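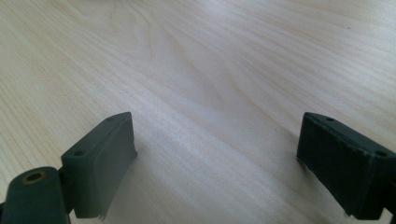

Dilden wrote to us in January that the tables were the weak point of the whole room, and asked whether the grant could pay for new tops instead of another repair. We discussed this with Palbridge and agreed to it. The present report explains how the money was used until 2020-05-31.

The order for 40 tabletops was placed with Magbanua. Until now 21 are delivered and fixed on the old legs. They are of pale wood with a fine grain, and we find them pleasant to work at. The surface is light and shows pencil marks quickly, so we ask the groups to wipe it after each session.

The remaining tops are waiting at the Brastley store. The delivery was moved two times and we do not have a new date yet. We have used 61 per cent of the budget, transport included. The old tops were given away, except the ones with split corners.

We would like to ask your permission for one change. The line for varnish could be used for felt pads under the legs, as the floor is scratched near the windows. Please let us know if this is possible before we order.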